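How a Loom Makes Cloth

Last updated: May 14, 2019

Cloth is made of yarn. If you pull a thread from the edge of an old dish towel, you can see that the yarns run in two directions and cross each other. The machine that crosses them is called a loom.

The yarns that run the long way are called the warp. They are wound side by side on a big roller at the back of the loom, called the warp beam. The yarns that run from side to side are called the weft. The warp goes on first and is pulled tight. The weft is added one row at a time, and each row is called a pick.

Before weaving starts, every warp yarn must be threaded through a thin wire or strip of metal with a hole in the middle. This is a heddle. The heddles hang in flat frames called shafts. The simplest cloth, plain weave, can be made with 2 shafts. One holds the odd-numbered yarns and the other holds the even-numbered yarns.
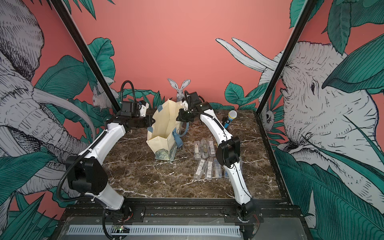

When one shaft goes up and the other goes down, a gap opens between the yarns. The gap is called the shed. The weft has to cross through the shed before it closes again.

On old looms a wooden shuttle carried the weft across. The shuttle was heavy and noisy, and it had to be stopped and sent back every time. Many newer looms use a rapier, a thin rod or band with a clip on the end. On most rapier looms there are two. One takes the yarn to the middle of the shed, and the other takes hold of it there and pulls it the rest of the way.

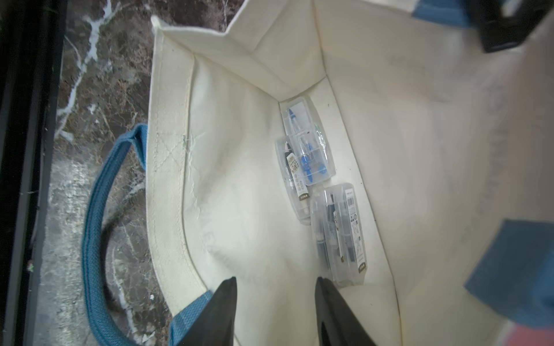 Next comes beating up. A comb called the reed swings forward and pushes the new pick against the cloth already made. Then the shafts trade places, which locks the pick in, and a new shed opens. A roller at the front winds up the finished cloth a tiny bit at a time.

So the order is: open the shed, insert the pick, beat up, wind on. Then it starts again.
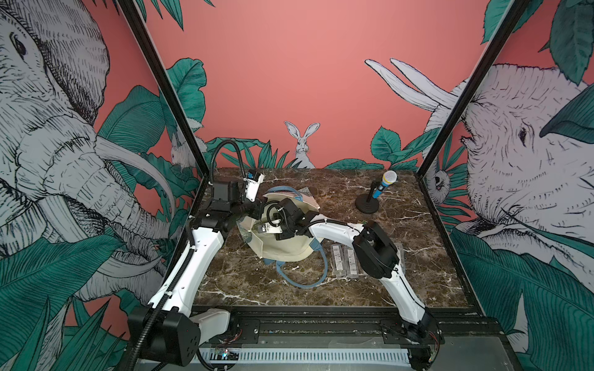 Porkcombe, March

The Thomas mill here has a row of rapier looms. Sze-wing Tse sets them up. Loom 247 was weaving plain canvas at 520 picks a minute, and the beam behind it had been filled with 293 meters of warp.

If a warp yarn breaks, a small metal strip resting on it drops and closes an electric circuit. The loom stops. Sze-wing finds the loose end, ties on a new piece with a weaver's knot and threads it back through its heddle and the reed. A weft sensor does the same kind of job for the picks – no yarn felt, no weaving.

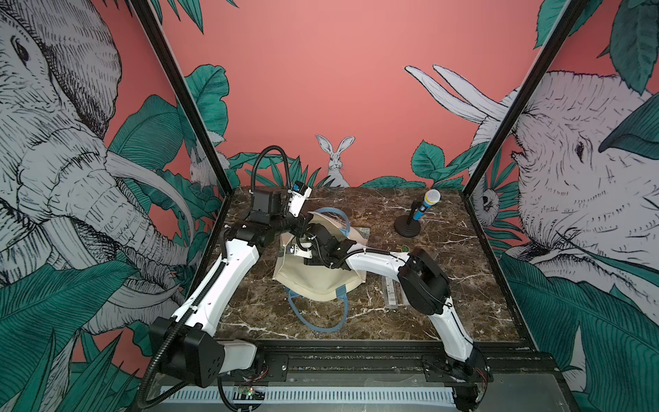 Yarn can be colored before it reaches the loom, or the cloth can be colored later in a dye bath. A mill that dyes the yarn first can put stripes in the cloth by changing the order of the warp colors. A mill that dyes later gets one color over a whole piece. Parts in different colors can also be joined by sewing, and the cream tote bag with dusty-blue handles is a product with more than one color in it. Straps are often woven on a separate, narrow loom.

Words to know

Warp: the long yarns, held tight.
Weft: the yarns that go across.
Shed: the gap the weft goes through.
Reed: the comb that pushes each pick into place.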